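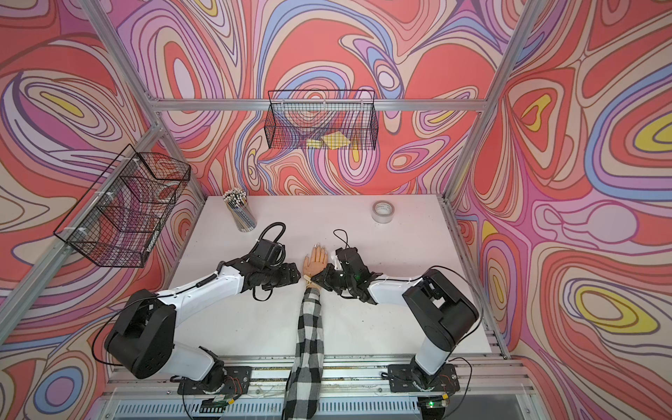
Ticket 394: Bramwell cell, right arm drops grip and stops
Opened by: Wendy Blackburn
Assigned to: Rhys Harawira
Date: December 2, 2021
Status: open, awaiting part

Fault as reported
Right arm stops part way through the wrist hold routine with a grip force warning. Left arm is fine. Clears on restart, then comes back after 14 cycles or so. Same warning was logged in October and closed with no cause found.

Checks so far
1. Power and data leads reseated at both base boards. No change.
2. Swapped the left and right boards over. Fault stayed with the right arm, so the board is ruled out. Swapped back.
3. Ran the grip test with no load. Passed every time.
4. Mounting plate bolts on the front rail checked. One was loose by a quarter turn. Tightened, fault still there.
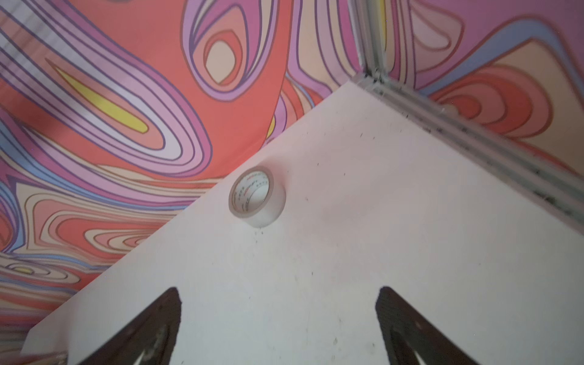
Wrist camera calibration was next, in case the arm was closing off centre. Ran it at low speed with the fingers held open. The tape roll standing on its edge made a good enough target and the offset came out within limits. The table top needs a proper wipe, as there are dark specks all over it, and the slots in the rail want vacuuming. Neither would cause the warning, but please do both before the next calibration.

5. Repeated the fault under load, closing on the cuff of the rubber hand. Warning came up on cycle 16 and again seven cycles later. Motor current climbs just before each stop.

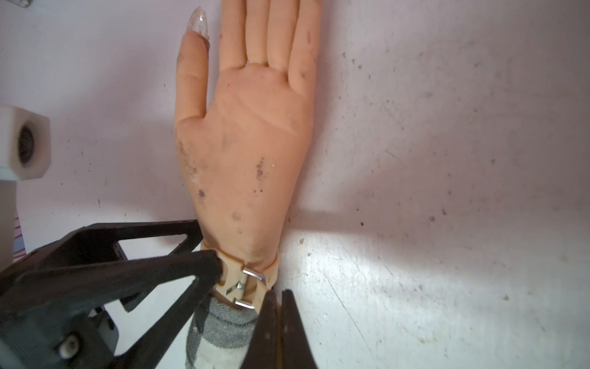 Roland Sugden replied that the Ploltham cell had the same current climb and it was the finger drive belt, worn on one side only. He would not trust the no-load test for this, and asked for the belt tension to be read with the gripper closed.

6. Tension read closed, as Roland asked. Low on the right gripper, normal on the left.

Next step
New belt ordered from Ziseck under part 7. Right arm to stay locked out until it is fitted. Freya Parsons to rerun step 5 afterwards and add the current log to this ticket.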